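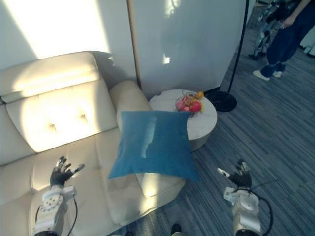 A blue cushion between two robot hands, next to a cream sofa.

Can a Robot Tidy Your Living Room?

You may have seen the ads. A company called Tendar wants to send a robot to your house to tidy up. The service is called Plinero, and the ads say it makes a messy living room "disappear."

That is a big promise. Let's look at it the way a scientist would, by asking questions before we believe the answer.

What does the robot have to do?

Think about the last time you put a cushion back on a sofa. You probably didn't think very hard. You grabbed it, you tossed it, you went to get a snack.

For a robot, a cushion is a hard problem. A wooden block stays the same shape when you pick it up. A cushion doesn't. Squeeze it and it gets thinner. Hold it by the sides and the corners can droop, as they do in the picture. The robot has to work out where the edges are now, even though they were somewhere else a moment ago.

Then there is the squeeze itself. Press too lightly and the cushion slides out. Press too hard with something breakable, like a glass, and you have a new mess to clean up. Your skin tells you how hard you are pressing. Many robots use sensors, small parts that measure things such as a push or a pull. Sensors are useful, but they are not as good as your fingertips yet.

Why does it have hands like ours?

Robot builders like to point out that homes were made for people. Door handles, cups and drawers all fit a human hand, so a robot with fingers should be able to use them too.

It's a fair idea. But look at a dishwasher. It does a very good job on plates and has no fingers at all. A hand with many moving parts costs more and has more things that can break. Before you say "wow" at robot fingers, ask whether the job needs them. For a cushion, two flat paddles might do.

What does Plinero offer?

According to the Tendar leaflet, you get one visit a week. Each visit covers up to 3 rooms. The leaflet says the robot knows 303 household objects, and that it practiced cushion lifting 2368 times before the service opened in August.

Those numbers sound great. Now let's poke them.

303 objects sounds like a lot. Walk around your own bedroom and look in one drawer. Socks, hair ties, a marble, half a puzzle, a birthday card, that plastic thing that came off something. Is every one of those on the list? The leaflet doesn't print the list, so we can't check.

And what about practicing 2368 times? Practice is good. But how many of those tries went well? If you told your teacher you had answered 200 math problems, the next question would be how many you got right. Tendar doesn't say. When somebody gives you one number and leaves out the one that goes with it, ask for the missing one.

Is there another choice?

Zalto sells a kit called Lūse. It is a single arm that clamps to a table, and you build it with a grown-up. It will not tidy your house. It picks up small, light things and drops them in a box, slowly, and the instructions say so on the first page. We like that. You would learn more about robots from building one arm than from watching somebody else's robot put a pillow away.

It has problems too. The screws are tiny, and the clamp needs a thick table edge.

Words to know

Robot: a machine that can sense what is around it and move by following instructions from a computer.

Sensor: a part that measures something, such as light, heat or pressure.

Grip: how firmly something is held.

Questions to ask any robot company

How often does it drop things?
Does a person need to stand by while it works?
Is somebody far away controlling it, or does it choose its own moves?
What happens when the cat walks in?
Does it have cameras, and who gets to see what they see?

That last one matters a lot. A robot in your living room may see your homework, your family and your pajamas. Ask a parent to read the privacy rules before anyone signs up.

So, should your family get it?

We would wait. The robot may get better, and the price may come down – the leaflet we read didn't even give one. Until then, putting the cushions back takes you less than a minute.

Page last checked: 2026-10-10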